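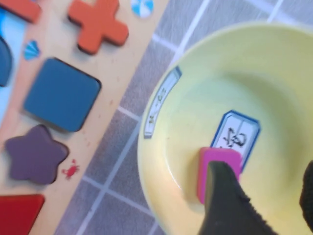
Can the Joltstead kit be set up without a fixed workbench? The arm clamps to any flat base plate, and the vendor's setup routine needs only a level surface within reach.

4.2 Evaluation of the Joltstead kit

We reviewed the Joltstead kit as sold by Clullier, with the stock two-finger gripper and the Sisay control software — no parts were replaced. The task set uses a children's shape board laid on a tiled floor (Fig. 3). Each trial asks for one piece to be grasped and moved. Lockyer and Alemneh ran 700 trials at the Silthorpe site, 40 of them with the wrist camera disabled as a baseline. The vendor rates the finger pads for 3000 grasps; we stopped well short of that and did not test wear.

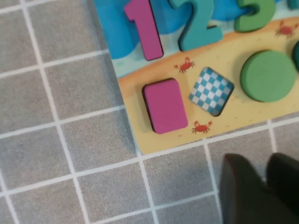
Fig. 3. Wrist camera view of the number and shape board, gripper fingers at lower right.

Chunky pieces suit the stock fingers, but the narrow gap between them limits what the camera sees at close range. Software version and firmware were held fixed from January until the last trial on 21 Mar 2018.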